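Refinishing a dining table: white rings, sticky top, and do I really have to strip the whole thing?

Posted in Home & Furniture, 3 August 2021

mossyporch

Hi all, long time reader, first time I've needed to beg for help. I bought a secondhand dining table in May for $39 (I know!!) and I've been eating at it, working at it and staring at it ever since. It's a plain rectangular thing, solid wood as far as I can tell, with a finish that was probably nice once. The top has two problems.

First, white rings. There's a cluster of them at one end where somebody clearly liked a hot mug and hated coasters. You can't feel them with a fingernail, they're just cloudy.

Second, and this is the one driving me nuts, the whole surface goes tacky when the weather is humid. Paper sticks to it. My forearms stick to it. I've wiped it with dish soap and warm water maybe a dozen times and it's fine for an afternoon and then it's back. The legs aren't sticky at all, only the top, and it's worst along the long sides where people's hands go.

The woman I bought it from said she'd used a spray polish on it every week, and before that it belonged to her aunt, who used "an oil." No idea what oil. So I've got who knows how many years of stuff on there.

My questions, I guess: can I fix the rings without refinishing? Is the stickiness the polish or is the finish itself going bad? And if I do have to take it down to wood, can I do only the top and leave the legs alone? I live in an apartment with a tiny balcony, so anything with serious fumes makes me nervous. I own a random orbit sander that I've used exactly once, on a shelf, badly.

Budget is small. I'd love to hear from anybody who has done this on a table they use every day and not a showpiece.

varnish_and_regret

Welcome! And nice score on the table.

Do the cheap tests before you buy anything. Soap and water won't touch years of spray polish, so get a small can of odorless mineral spirits and some white cotton rags (old T-shirts are perfect). Do it with the balcony door open and no stove going. Wet the rag, wipe a patch near one of the long edges, flip to a clean side, wipe again. If you get yellow-brown gunk on the rag and the patch feels dry afterward, congratulations, you had a polish problem and you just need to do that over the whole top, probably twice. Lay the used rags out flat to dry outside, don't ball them up in the trash.

If the patch is still tacky after it dries, then the finish itself has softened. Hand oils do that to old lacquer, and it matches what you said about it being worse where people's hands go. No amount of cleaning brings that back, sorry.

Next test: put a drop of denatured alcohol somewhere that doesn't show, like the underside of the lip if the finish wraps around. Wait a minute and touch it with a cotton swab. Gets gummy right away, it's shellac. If nothing happens, try a drop of lacquer thinner (this one does stink, so literally one drop) and if that softens it you have lacquer. Neither one does much? Probably a varnish or poly.

On the rings: white means moisture in the finish, black means moisture in the wood. White is the good kind. After you've cleaned the top, rub the rings lightly with a barely damp alcohol rag, and I mean barely, like you're dusting. A quick pass, wait, look. I've cleared plenty of them this way and I've also smeared one shellac top so badly I had to redo it, see username. Some people swear by mayonnaise left on overnight. I've tried it, it sort of works, and your table smells like a sandwich.

And yes, you can do the top alone. I've done it on 4 tables. The color match is the fussy part, so before you sand, wipe the legs with mineral spirits and take a photo of them while they're wet. That's close to the color the bare top will need to end up.

pete_in_the_shed

just paint it

kitchentablecarla

I'm going to disagree with the shed. Please don't paint it, at least not over a sticky finish, it'll peel off in sheets and then you have a sticky table with paint on it.

I went through this last year on our own dining table and I'll tell you how it went, mistakes and all, and maybe it helps. Ours turned out to be soft lacquer. I did the mineral spirits thing three times in total denial before I accepted it.

I didn't want to use stripper indoors, so I scraped. A plain card scraper costs next to nothing and on a gummy finish it is so much better than sanding! The gunk clogs sandpaper instantly (I wrecked 5 discs before I figured this out, and I was very cross about it) but a scraper lifts it in little curls you can sweep up. It took me two evenings and my thumbs hurt. Go with the grain, bow it a tiny bit, and stop when it makes dust in place of curls, that's your cue to turn a fresh edge.

One thing I should have checked first is whether it was veneer. Look at the end of the top, at the edge, and see if the grain lines carry over from the surface. If they do, solid. If there's a thin layer that doesn't match, be really gentle and skip the sander altogether, do it by hand. Also, if the paint or finish might be very old, get a lead test kit before making any dust. Mine was fine but I slept better.

After scraping I sanded at 120, then 150, then 180, and quit there. My first instinct was to keep going until it felt like glass. A friend at the hardware store told me the stain won't soak in evenly if you polish the wood too much, and I could see that was true on my test board. Vacuum between grits, wipe it down, and look at it sideways with a lamp held low. You'll find swirls you had no idea were there. I found mine after the first coat of stain, naturally, and had to go back.

Finish: I used a water-based poly called Dirkico, satin, mostly because it barely smells and our windows don't open all the way. Three thin coats, with a light scuff in between. I tried the Soltix wipe-on first on a scrap and liked how it looked, but the smell gave me a headache, so for a small apartment I'd go water-based. It dries to the touch fast but it isn't hard yet. We ate off our laps for a week and I didn't put a tablecloth on it for nearly a month. The can says less. I was paranoid, it was fine.

Where to put the thing while you work is the other question. We pushed ours against the far wall with the chairs tucked behind it and lived sideways. If your balcony is tiny, scrape indoors with a sheet down, and save the sanding for outside if you can get the top off the base (check underneath, a lot of them are just screwed on through slots).
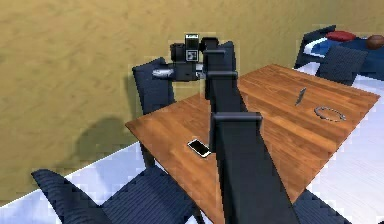

Home & Furniture Team

Since then the table has had spaghetti on it, homework on it, a leaking bottle of blue food coloring on it, and one (1) hot pan that my husband swears he didn't put down. It's held up. There's a faint dull spot where the pan was and I've decided I don't care. Wooden tables that get used are going to look used, and if a spot really bugs you later you can scuff and add another coat to the top without starting over, as long as it's clean.

For keeping it nice: damp cloth, dry cloth, done. No spray polish ever again! That stuff builds up and it'll make any recoat a nightmare. Felt-bottomed coasters too, the rubbery kind left marks on ours that took forever to rub out.

To your budget worry, I spent less on everything than you'd pay for one decent chair, and most of the Dirkico is still in the can. If you borrow the lamp and already own the sander you're really only buying the scraper, paper, stain if you need it, and the poly.

Do report back on the mineral spirits test, I'm rooting for it to be only polish. And if it does come up gummy, buy two scrapers, because one of them will go dull halfway across the table at ten at night when every store is shut.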